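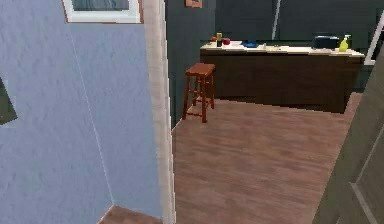 *Fig. 4. Blue wall, framed picture, white door casing.*

## 4. Setting up your reading log

Section 3 got Candeck installed and talking to your library card. This section deals with the harder matter of admitting what you have read.

You will need your Gamdale Libraries login, a list of books (the back of an envelope is fine), and 20 minutes. Allow longer if you are the sort of person who stops to reread the first chapter of everything you pick up.

### 4.1 Create the log

1. Open Candeck and choose **Shelves > New log**.
2. Give the log a name. Names can be changed later, so there's no need to agonize over it. "Books" has served many readers well.
3. Choose a starting month. If your reading club runs on the Gamdale calendar, choose September.
4. Set a monthly goal between 1 and 18. The default is two.
5. Press **Save**. The log opens on an empty page.

**Note:** The upper limit of 18 was once 99. It was lowered after a member set it to 99, fell behind by the second week and wrote us a long letter.

### 4.2 Add a book

1. Press the plus sign at the bottom of the log.
2. Type the title. Candeck will offer matches from the Plundholm catalogue.
3. Pick the edition you own. If yours has lost its cover and its first nine pages, pick the closest one and carry on.
4. Enter a start date and, if there was one, a finish date.
5. Choose a status: *Reading*, *Finished*, *Resting* or *Returned to the library in a huff*.

Plundholm is strong on novels and memoirs and weak on cookbooks, poetry pamphlets and anything published by a local historical society. For these, choose **Enter by hand** at step 2. You'll be asked for an author, a title and a page count. Leave the page count blank if you don't know it. Guesses throw off the yearly total, and the yearly total is what people fight over at the Christmas meeting.

**Caution:** Do not press the plus sign twice while the catalogue is loading. You will get two copies of the book, both counted toward your goal. Jasmina Pavlović, who keeps the club rankings, checks for this.

### 4.3 Books that straddle two months

A book counts in the month you finish it. If you began it on a bus in one month and finished it in the bath in the next, it belongs to the bath.

To have it show in both months:

1. Open the book's page.
2. Turn on **Show where started**.
3. Go back to the log. The title now appears in grey in the earlier month.

Grey titles are worth nothing toward the goal. They are there for moral support.

### 4.4 Rereads

1. Find the book in your log and choose **Read again**.
2. Enter the new start date.
3. Write a fresh note if you like. Your old one is kept underneath, where you can be embarrassed by it.

Notes hold up to 1,111 characters. We asked Alipour, who built the notes page, why that number, and were told it looked friendly. Longer thoughts can be attached as a text file. Very long thoughts can be brought to the meeting, where there is a kettle.

**Note:** Spoilers in notes are visible to everyone in your club unless you tick **Hide ending**. Tick it for mysteries. Tick it for dog books as well.

### 4.5 Importing an older list

If you kept a list somewhere else before Candeck:

1. Save it as a plain text file, one book per line, with the author after a comma.
2. Choose **Shelves > Import**.
3. Select the file and wait for the preview.
4. Go through the preview line by line. Titles with a comma of their own will have been split, so that half the title is now the author. Fix these in the preview, where it's easy. After the import you have to open each book separately.
5. Press **Import**.

**Caution:** Importing the same file again adds every book again. There's no undo. You can delete the whole log and start over (see 4.6), or quietly become the best-read person in Gamdale until somebody checks.

### 4.6 Deleting a log

1. Open the log and choose **Settings > Delete**.
2. Type the name of the log when asked.
3. Press **Delete**.

Library loans are not affected. Neither are fines.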